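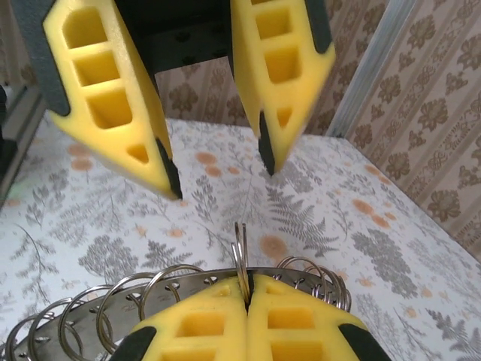 Cleaning up after a day in an old factory
By Marianna Walczak
December 2021

Print this page | E-mail this page
93 shares

Old mills and plants are dirty in a way that ordinary hiking is not. The dust is finer, it has soot and old paint in it, and it gets into zippers and camera bags. These are the steps I use at home after a guided visit. Most of them I worked out after the tour of the Trandetti rope works, when I carried half the boiler room into my kitchen.

Boots

Take them off outside. Knock the soles together, then go over the tread with a stiff brush and a bucket of soapy water. Don't brush them dry. Old paint dust may contain lead and you don't want it in the air. Pull the insoles and let everything dry away from the radiator. Two sheets of newspaper in each boot, changed at bedtime, are enough.

Grease from machine beds is harder. Rub in a little dish soap without water, leave it while you have supper, then wipe it off with a damp rag. Leather needs conditioner afterward.

Clothes

Keep factory clothes out of the family hamper. I tie mine in a bag at the car and empty it straight into the washer. Wash them alone, then run the machine once more with nothing in it. Rust stains on cotton come out with lemon juice and salt if you catch them early. Skip the chlorine bleach, it sets rust for good.
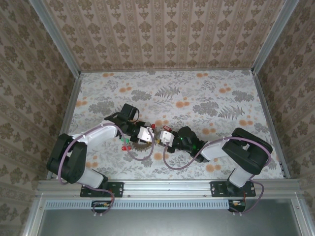 Canvas jackets should not go in the dryer. Hang them by the hem so the pockets drain, and turn the pockets out first. I have washed more than one paper ticket into a sleeve lining.

Flashlights and batteries

Wipe the body with a damp cloth and clean the threads with a cotton swab. A thin smear of silicone grease on the rubber ring keeps the damp out. If the light won't be used for a while, store the batteries outside it. My Imai headlamp was ruined by one leaking cell.

For visits, a light of up to 200 lumens is plenty for reading a nameplate. Anything stronger bounces off white tile and you see less.

Bags and tripods

Empty the bag completely and shake it upside down in the yard. Vacuum the seams with the narrow nozzle, using a machine with a HEPA filter. Open every tripod leg, wipe it top to bottom, and leave it extended overnight. Grit in the locks will scratch the tubes.

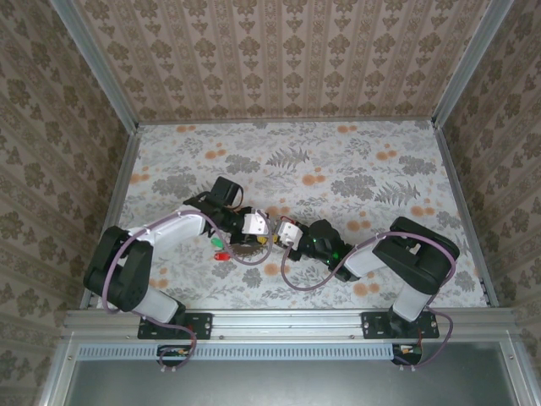

Beige and brown wallpaper above a fern-patterned floor.

Small finds

Only bring home what the owner has given or sold you. Anderson Honorato, who runs the sale table at the Jumar foundry, will write a receipt if you ask, and it is worth keeping with the piece.

Loose rust on a bolt or tag comes off in white vinegar. Check it after two hours and take it out when the brush starts to reach clean metal. Rinse, dry it right away in a low oven, and rub it with paste wax. Do not put enamel signs in vinegar. Use warm water and a soft sponge, and leave the chipped edges alone.

Wash your hands before you eat, with cold water first.

Next: Lomulby brickyard, what to pack

Contact | Copyright M. Walczak | Back to top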